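News > Antiques & Collecting > Jewellery

Search articles, dealers, hallmarks

Silver locket "from the Urnesell workshop" goes on sale at £500, but the paperwork is thin

12 comments | 108 shares

A Victorian-style silver locket has gone on sale this month through the online dealer Plimeo, which says it was made at the Urnesell workshop and is one of only 12 to have survived. The asking price is £500. Readers thinking of buying it may want to put a few questions first.

The listing calls the piece "museum quality" and "almost certainly" the work of the Urnesell bench. It gives no maker's mark. The hallmark is said to be "rubbed but present", and Plimeo told us by email that it could make out the lion and part of a date letter. Asked which date letter, the firm said it was "consistent with the period". Asked which period, it has not yet replied.

The figure of 12 survivors seems to come from a sale leaflet put out by Garen, the auction house that handled a group of similar lockets some years ago. We have seen the leaflet. It lists 12 lots, which is a count of what was in the room that day. It makes no claim about how many were made or how many are left. Garen confirmed that it has never kept a register of Urnesell pieces and said it would not describe the leaflet as research.

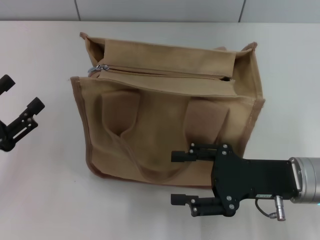 Then there is the chain. Plimeo sells the locket with a belcher chain described as original, yet the clasp is a modern bolt ring, and the listing admits further down that it was "replaced for safety". A new clasp on an old chain is common enough and does no great harm. Calling the whole thing original in the headline is another matter, and it is hard to see how the asking price takes account of it.

Wojcik, a repair shop that has worked on lockets of this kind, was sent the same listing pictures we were. It said the hinge looked "tidy, perhaps a bit too tidy", and that it would want the piece under a glass before saying anything about age. It added that plain silver lockets without a clear mark tend to change hands for a good deal less than £500, whatever name is attached to them.

Plimeo offers 6 days to return the locket for a refund, less postage. An independent written opinion can easily take longer than that. The firm said buyers could ask for more time "in special cases" but would not say what those were.

As of noon the locket was still for sale, with the word "rare" now added to the title.

Share this story | 12 comments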